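Journal > Conversations > Flowers and growing

"I was told roses were for grannies": an evening with Janka Bednárik
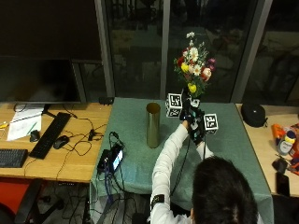
Daisies, roses and a few small purple flowers, held together over the green cloth.

14 comments | 52 shares

I arrived at Janka Bednárik's flower workshop in Vesalholm with wet shoes and a plan to ask sensible questions about seasonal growing. The plan lasted as far as the kettle. Janka wanted to know what was in my garden, I admitted to a dead hydrangea and some mint, and for the next twenty minutes I was the one being interviewed.

"Dead how?" she said. "Dead brown or dead grey?"

Brown, I thought. She made me promise to scratch the bark with my thumbnail when I got home and look for green. (I did, and there was some, low down. I've cut it back and I'm leaving it alone as instructed.)

Janka has been growing and selling cut flowers for 11 years, first from a rented strip behind a petrol station and now from a sloping field on the Stornico road, two miles out of town. She sells bunches from the gate, does weddings if she likes the couple, and runs evening classes through the colder months. It was one of those classes I'd been sent to hear about, but she talks about the field the way other people talk about a difficult brother, so we started there.

"It's clay at the bottom and stones at the top," she said. "The man who had it before me kept geese on it. I think he was sorry for me, he kept coming by with manure."

The first year she grew everything in the catalogue. Sweet peas, larkspur, dahlias, statice, a whole bed of something blue whose name she's lost and which never opened. She'd been working in the accounts office at a tile warehouse and kept a spreadsheet with a column for every variety, colour-coded. Slugs had most of it by June.

"I sat on an upside-down crate and cried, and then I ate a sandwich, and then I sowed more cornflowers. Cornflowers forgive you."

I asked what she'd grow if she could only keep one thing and she looked properly cross with me. Roses, she said in the end, but only if I wrote down that it had been a cruel question. So I have.

The roses weren't planned either. When she started out, a wholesaler told her that garden roses were for grannies and that brides wanted everything white and long in the stem. She believed him for three seasons. Then a neighbour moved house and offered her seven old bushes if she'd dig them up herself, in December, in sleet.

"Seven! I had one spade and my cousin's van. I didn't know what colour any of them were until the summer. Two were this pink that I can't describe to you, like the inside of a shell, and one was a red so dark people thought it was going off. I put them in buckets at the gate and they'd gone before lunch. So that was the end of me listening to wholesalers."

She still has six of the seven. The other one was reversed over by a delivery driver and she isn't ready to discuss it.

What I hadn't understood before talking to her is how much of the job is plain washing up. Buckets get scrubbed every evening, and she's fierce about it. Her test is whether you'd drink out of it. Stems are cut early, before the sun gets over the hedge, and they go straight into deep water in the shed and stay there for hours before anybody is allowed to arrange them. I confessed that I generally bring flowers home from the supermarket and put them in a vase with the elastic band still on.

"Everyone does," she said kindly. "Take it off. Cut the ends on a slant, take off any leaf that would sit under the water, and change the water every other day. That's the class, really. You can go home now."

I stayed, and I'm glad, as the next part was what I'd come for. Janka teaches the hand-tied bunch, the sort where you build the whole thing in your fist and turn it as you go. It looks like nothing when she talks about it. She picked up a handful of pencils from the jar by the till to show me, adding them one at a time on the same slant and giving the lot a small turn with each, until they'd locked into a sort of twisted sheaf that stood up on the counter by itself. Then she gave me the pencils. I won't go into it. They went everywhere and one is still under her fridge.

"People hold on too tight," she said. "They strangle it! You want to hold it the way you'd hold a child's hand crossing a road. Firm, but you're not trying to break anything."

Her advice on what goes in a bunch is less strict than I'd expected. She likes a mix of shapes more than a matching set of colours, and she thinks daisies are badly treated. Florists use them as padding, she says, and customers apologise for asking for them.

"A daisy is cheerful and it lasts, and it makes a rose look better. What more do people want? And yellow. People are frightened of yellow. They come in and say anything but yellow, and then I put a bit in when they're not looking and they say oh, that's lovely, what did you do?"

She's less patient with foliage snobs. Green is what gives the flowers room, so she grows plenty of it, mint included. I perked up at this. My mint may have a future.

The evening class runs for six weeks, and it has grown to the point where she's had to borrow chairs from Kushwaha, the café next door, whose owner takes his payment in table flowers. The first one she ran had four people in it and two of those were related to her. This winter she had 30 names on the list before she'd fixed a start date. I asked whether she'd thought of putting the numbers up, and she had, once. She did a summer demonstration for 60 at the Ernard hotel, with a microphone clipped to her collar, and hated every minute.

"I couldn't see their hands," she said. "What's the point of me if I can't see their hands? Somebody at the back could've been doing anything."

We'd got through a second pot of tea by now, and half a poppy seed cake her mother sends by post — yes, by post, wrapped in a tea towel — and I finally remembered to ask about money. She was quite frank. The gate stall pays for the seed and the diesel. Weddings pay for the winter. The classes were meant to be extra and have turned into the steady part, and she worries a bit that she likes them more than the growing. Her knees would certainly vote for the classes.

"But then it's April and something comes up that I'd forgotten I'd planted, and I'm gone again. I'm out there in my dressing gown."

Does she have flowers in the house? Hardly ever, she said, then thought about it. There's a jam jar on the bathroom windowsill where she puts the ones with snapped necks, too short to sell. She changes it when she remembers. She's rather fond of the jar, and said a customer once offered to buy it from her, contents and all, after coming in to use the loo.

Before I left she tied me a small bunch from what was left in the shed buckets, talking the whole time about black spot and whether it's worth spraying (she doesn't, she picks the leaves up off the ground and burns them). It took her less time than it took me to find my other glove. I carried it home on the bus, elastic band off, ends cut on a slant the moment I got in.

The next six-week class at Vesalholm starts once the clocks go back. Put your name down at the gate or ring the workshop in the morning, and she asks that you bring your own scissors — sharp ones, please, "not the ones you open the bacon with".

14 comments | 52 shares

Contact us | Copyright Journal and contributors | Back to top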